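Incidencia: el lector de etiquetas de estante no sincroniza precios (Stuvport, planta baja)
Estado: Resuelta, con matices
Prioridad: Media. El solicitante la había marcado como Crítica.
Abierta por: Bo-ram Ma
Asignada a: Trevor Wong

Bo-ram Ma, 9:10
Las etiquetas electrónicas del pasillo de aperitivos muestran los precios de julio. La caja cobra los nuevos. Los clientes han detectado la diferencia con una rapidez que ya quisiera yo para el sistema de monitorización.

Trevor Wong, 9:32
¿Habéis reiniciado la pasarela?

Bo-ram Ma, 9:34
Sí. Dos veces antes de escribir y otra ahora, por cortesía.

Trevor Wong, 10:05
Vista la consola de Grerorbridge. La pasarela figura como conectada, con la sincronización al 100 por cien y un icono verde muy satisfecho de sí mismo. En el registro hay 50 envíos rechazados por tiempo de espera agotado, así que el icono mide otra cosa. Todavía no sé cuál.
Pruebas hechas:
- Envío manual a una sola etiqueta: correcto.
- Envío al grupo entero: falla a los 90 segundos.
- Envío al grupo entero con otra cuenta: falla a los 90 segundos, pero con otro nombre.

Woo-jin Seo, 10:41
Por si ayuda, en el pasillo de droguería todo va bien. Las cremas Skindance cambiaron de precio sin rechistar.

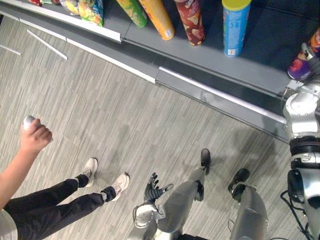
Zona de aperitivos, estantería baja gris.

Trevor Wong, 11:15
Gracias. Droguería está en otro grupo, creado después de la última actualización. El de aperitivos viene heredado de la versión anterior y conserva el identificador antiguo. La pasarela lo acepta, lo pone en cola y se olvida de él. Abro consulta al fabricante.

Si-eun Hyun (soporte Grerorbridge), 12:50
Buenos días. ¿Han reiniciado la pasarela?

Bo-ram Ma, 12:51
Sí.

Si-eun Hyun (soporte Grerorbridge), 15:20
Confirmamos que es un comportamiento conocido. Está documentado en las notas de la versión, apartado 3, «Mejoras». Solución: exportar el grupo, borrarlo, crearlo de nuevo e importar las etiquetas.

Trevor Wong, 16:02
Exportado, borrado y creado. La importación rechazó el archivo que acababa de generar la propia exportación — separaba los campos con punto y coma y esperaba comas. Corregido a mano. Casi 50 etiquetas actualizadas al primer intento; las 2 que faltaban tenían la pila agotada y las ha cambiado Woo-jin.

Bo-ram Ma, 16:20
Precios correctos en todo el pasillo. Las diferencias cobradas hoy se abonan en atención al cliente, donde ya hay cola.

Kyung-tae Sung, 16:45
Antes de cerrar: ¿quedan más grupos heredados?

Trevor Wong, 16:58
Bebidas y congelados. Los rehago el viernes a primera hora, con la tienda cerrada. Dejo esta incidencia enlazada y cierro.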